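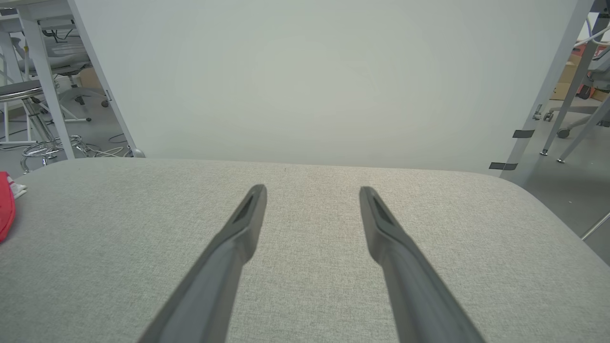 About Clokby

Clokby is a small team-kit laundry and folding service. We wash, dry, mend, fold and bag sports clothing for clubs, schools and works teams, and send it back ready to be handed out. Most of what comes through the door is vests, shirts and shorts, with a fair amount of bibs, socks and tracksuits in the colder months.

The business was started by Ketill Ragnarsson and Bergþóra Snorradóttir. Ketill had worked in a hotel laundry and Bergþóra had spent years altering and repairing clothes. They began with one washing machine and the kit of a junior basketball club whose parents were tired of taking turns with it. There are now 9 of us, and we look after the kit of 30 clubs.

What we do

Kit is collected in numbered bags, one bag per team. We check each piece when it arrives and note any loose seams, missing drawstrings or lifting letters. Washing is done by colour and by fabric. Reds are always washed on their own, including reds with white panels, and they are dried on rails at room temperature. We do not tumble dry anything with printed names or numbers.

Small repairs are included in the price. Larger ones, such as replacing a panel or a full set of numbers, are quoted for separately and we won't start until the club has agreed.

How we fold

Folding takes up more of our day than washing. Sports shirts are slippery and the lettering makes some parts stiffer than others, so they slide about on a hard worktop. We fold on wide surfaces covered in light grey woven fabric. The cloth holds a shirt still while the sleeves or sides are brought in, and both red and white show up well against it, so a stray thread or a mark is easier to find.

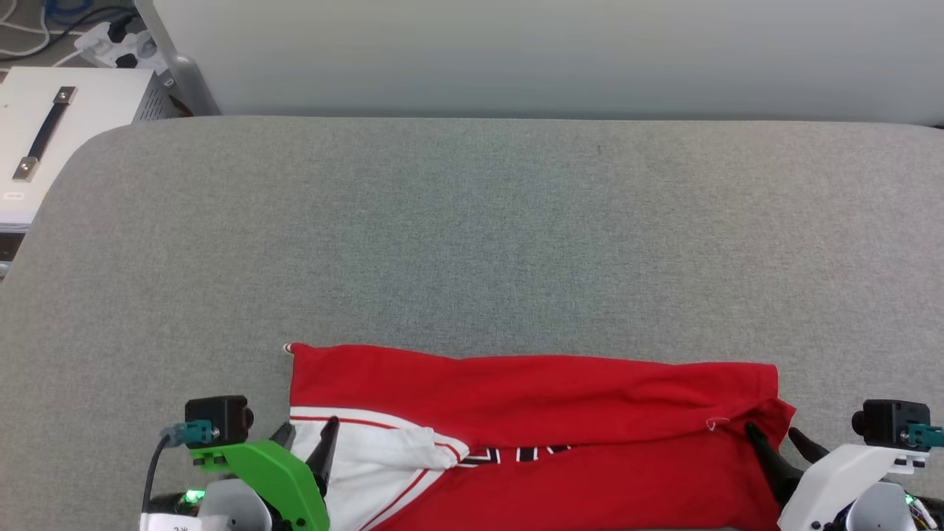

A shirt is laid out and smoothed by hand from the middle outwards. The sides go in first, then the length is brought up in even sections. Trim and piping should lie flat along the fold and not across it. Where the front has large lettering, we try to keep the crease between the letters, and if that can't be done we fold loosely and put the shirt at the top of the bag. A white panel that has bunched up is opened out and smoothed again before the next fold is made.

New staff spend their first 3 weeks at the folding tables with Bergþóra. She still checks every bag for a new club herself.

Where we are

We are at the back of the Frandsen building, next to the Adska bicycle shop. The entrance is through the yard. Kit can be dropped off from 10 in the morning, and there is a hatch for bags left outside opening hours. Please tie the bag and make sure the number tag is on the outside.

We also run a collection round to Cenberg through the playing season, which for most of our clubs ends in May. Over the summer we take in full sets for storage. These are washed, repaired, folded flat and kept on shelves until the club asks for them.

Working with us

New clubs are welcome at any point in the season. Send us a list of what you have, with sizes and colours, and tell us which day you play. Ketill answers most of the post and will come back to you with a price and a bag number.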